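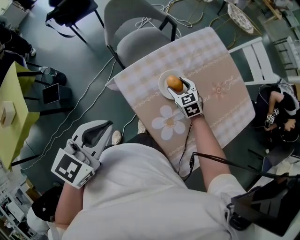
1/ Cendville in the off season, a thread. Back last night, typing this on the train, excuse spelling

2/ Getting there: bus from the main station, bay at the far end past the loos. Takes 70 minutes if the coast road's open. It wasn't on the way out. Went inland behind a tractor. Lovely views of tractor

3/ Sit on the left going, right coming back. You get the whole bay after the quarry bend, then it's gone again behind the caravan park for ages

4/ Town itself: one long street, harbour at the bottom, church at the top, wind all the way between. Population 3,000 in winter according to the board by the harbour. Summer is a different matter, all the parking signs are about summer

5/ Stayed at the Graltero. Small hotel, second row back from the front so no sea view unless you lean. Room warm, shower fierce, carpet from another age. Breakfast till ten and they mean ten

6/ Ask for the back. Front rooms get the delivery lorries from about when you'd least like them

7/ The walk everyone should do: harbour to Vuda point. Start at the slipway, keep the sea wall on your right, then up the steps after the boat sheds. 200 steps on the sign. Didnt check. Legs agree with the sign

8/ Top is flat, short grass, bit boggy by the second gate. Boots not trainers. I wore trainers

9/ Seals! Three of them on the rocks under the point, at low tide, doing nothing at all. Stay up on the path, there's a notice asking you not to go down and the drop is nasty anyway

10/ Also lots of fulmars, very close, very rude. A pair of choughs I think, but they went over fast and I'd lost my glasses in my hood so dont quote me

11/ Check the tides before the beach route back. The sand looks endless and then the corner by the old lime kiln fills up first. We turned round and did the path again. Bit dull second time, still better than wet

12/ Food. Kyriakidis on the harbour, open lunchtimes only in February, and evenings at the weekend. Fish soup, bread, big pot of tea. Went twice. Would have gone a third time but closed Mondays

13/ The chip shop is shut til Easter, sorry. Stood outside it reading the menu anyway

14/ Someone's asked about dogs: fine on the beach till the end of April, leads on at the point all year for the birds. Plenty of bins. Water bowl outside the post office

15/ And pushchairs: sea wall yes, easy, smooth the whole way. Vuda no, the steps see to that. You can drive up to the top car park and do the flat bit from there, gate is wide enough

16/ Surfers out every morning off the north end, grey water, hail on one of the days. Board hire doesnt start till spring so bring your own. Changing huts locked too

17/ Rainy afternoon option is the lifeboat museum. One room, pay what you like, good old photos, a very loud film. Shuts early

18/ Signal is hopeless past the boat sheds. Save your map before you set off

19/ Last bus back leaves before it's properly dark and the winter timetable changes after today, 1 March 2022, so look up the new one. The one taped in the shelter is last year's

20/ Right, my stop next. Will put the soup place's opening hours in the replies when I find the card, its in a coat pocket somwhere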